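About Starurard

Starurard is a private vocational school for adults who wish to enter the building and furniture trades. The school was founded by Maite Arroyo and enrolls 326 students across day and evening programs. Instruction is offered in cabinetmaking, finish carpentry, drafting, and small business bookkeeping.

Each student is assigned an advisor upon enrollment and completes 303 hours of shop time before graduation. Tuition assistance is available through the Cabello Fund, which supported 78 students last year.
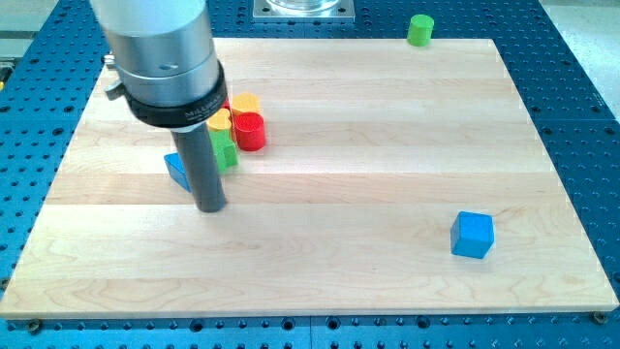 Maple board on a perforated metal table.

The school is governed by a seven-member board chaired by Hussam Sleiman. Its library holds 2,000 titles on design, building codes, and trade history, and is open to graduates without charge. New classes begin each January. Applications are accepted throughout the year at the admissions office.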